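Ticket 3137
Subject: Merger closing statement counts founder's rollover shares twice
Opened by: Inès Boyer, investor relations, Wiltside
Assigned to: Zarmeena Dogar, Ralis support
Priority: High (was Low, then Medium, then somebody's boss called)
Status: Resolved

Inès Boyer wrote:
We're in the last stretch of the Starenport merger and using the Ralis cap table tool to produce the closing statement. The founder is rolling all her shares into the combined company. On the ownership summary she holds 2000 units, which is right. On the closing statement she holds 4000, which would be a lovely surprise for her and a less lovely one for everyone else. The total at the bottom of the page comes to more than 100 percent of the company. Our lawyers noticed. They bill for noticing.

Zarmeena Dogar wrote:
Thanks, Inès. Could you tell me which template you're on, and whether anyone has re-imported the shareholder list since the deal was set up? Please don't send the statement to anybody outside the company for now.

Inès Boyer wrote:
Template is "Merger, stock and cash, long form." The list was re-imported on 29 August 2021 after Solène Maillard in legal fixed the spelling of a trust. It went to the board an hour before I opened this ticket, so your advice is good but has missed its train.

Zarmeena Dogar wrote:
Understood. I copied your deal into a test account and tried the following.

Cleared the cached statement and ran it again. Still 4000.
Switched to the short form template. Shows 2000, but drops the warrants altogether, so I wouldn't celebrate.
Removed the rollover election and added it back. Now 6000. I have put it back the way it was.

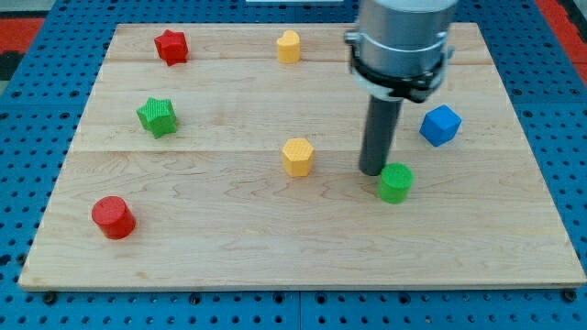
Inès Boyer wrote:
Please stop adding it back. At this rate she'll own Starenport, us and possibly you.

Zarmeena Dogar wrote:
Found it. The re-import matched holders by name, and the trust's new spelling made the tool treat it as a new holder. The old record was hidden but not closed, and its rollover election still feeds the long form. You have 7 hidden records in all. The other six carry no elections and do no harm. I've passed this to Eugénie Courtois on the data side, as I can't close a hidden record from my screen. I can only look at it.

Eugénie Courtois wrote:
Closed the old trust record and moved its history to the new one. Also removed the extra election left in the test account. Please run the long form again and check the warrant line, which should read 770.

Inès Boyer wrote:
Founder 2000, warrants 770, total 100 percent. Solène has sent the board a corrected copy with a cover note in which the word "clerical" does a great deal of work. Fine to close.

Zarmeena Dogar wrote:
Closing. Until the import fix is released, please edit holder names on the holder page and leave the import button alone.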